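The woman who sharpens half the kitchen knives in Varkholm

2021-07-14

I brought her my worst knife as a kind of test. It's an eight-inch chef's knife I got as a wedding present, and I'd been sawing at tomatoes with it for years without doing one thing to look after it. She held it up to the window, ran her thumb sideways across the edge and laughed out loud.

"You've been putting this in the dishwasher," she said. I had. (I still felt like I was back in the principal's office.)

Her shop is on the ground floor of an old shoe store on Kaplan Street, and the shoe racks are still up along one wall, full of knives wrapped in newspaper with people's phone numbers written on them. She asked me not to use her name, partly because she has more work than she can handle and partly because, as she put it, "everybody just calls me the knife lady anyway, so put that."

The knife lady is 60. She grew up in Indholm, where her father cut meat for a grocery store, and he had her on the stones at nine years old. She hated it. "My hands smelled like wet rock all summer," she said. "I wanted to be at the pool." She spent most of her working life doing payroll for a furniture company called Brevov, and when the office closed she bought a used grinder and put a card up at the laundromat. The first week she got two knives, both from the same guy.

Last year she did 482, and that's only the ones she wrote down.

I asked what people get wrong, and boy, did she have a list ready! The dishwasher came first, naturally. Then the drawer, where everything bangs around together. Then those pull-through sharpeners, which she called "a cheese grater for your money." 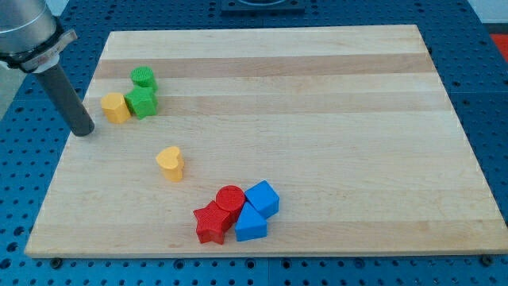
But what really gets her going is glass. She had a customer, a very sweet man, who came in every month with the same paring knife, dull as a spoon. "I thought I was losing my touch," she said. "Finally I asked him what he was cutting on, and he goes, oh, a dinner plate." She put her head in her hands telling me this. She sold him a cheap plastic board out of her own kitchen for a dollar and didn't see him again until the next July.

She won't tell you to spend a lot of money, either. Her own everyday knife came from a restaurant supply place and has a white plastic handle with a burn mark on it. She touches it up at home on a plain stone and says up to 2 minutes is plenty if you keep at it.

While we talked she worked on mine — rough stone, finer stone, then a strip of leather glued to a board. It was quieter than I expected, just a steady whisper back and forth, with the radio going in the back room. She doesn't like to be talked to during the leather part, so I shut up and looked at the shoe racks.

"Go easy tonight," she said when she handed it over, wrapped in the sports page. "People always cut themselves the first night. They're used to pushing."

I made a salad. I'm typing this with a Band-Aid on my thumb.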